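How I Get Water Rings Out of a Table

I've ruined more tabletops than I'd like to admit, and fixed most of them. White rings are the easy kind. They're moisture caught in the finish, so the wood underneath is usually fine. Black rings are another story, and I'd call someone for those (I called Eimear Hegarty, and she was worth it!).

Start with the gentle stuff. Wipe the table with a barely damp cloth, dry it, and leave it overnight. Fresh rings sometimes fade by morning.

Still there? Lay a clean cotton T-shirt over the mark and set your iron on low, no steam. Press for 4 seconds, lift, and look. Keep going like that, and stop if the finish feels tacky. I got cocky once and held it down while I answered the phone – don't do that.

For stubborn rings I rub in a little plain petroleum jelly, go to bed, and buff it off with the grain the next day. It's slow, but it saved my mother-in-law's sideboard.

Try everything on a hidden spot first, like the back of a leg. Shellac hates heat and will go gummy on you.
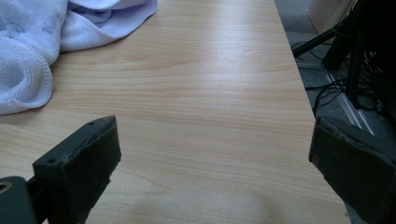

Can I use toothpaste on the ring?
Only the plain white kind, and only on a glossy finish. It's a mild abrasive, so it'll leave a dull patch if you scrub. Use a fingertip, go with the grain, and wipe it off with a damp cloth.

Once the ring is gone I give the whole top a thin coat of paste wax, wait until it hazes over, and buff. Then I put the coasters back out.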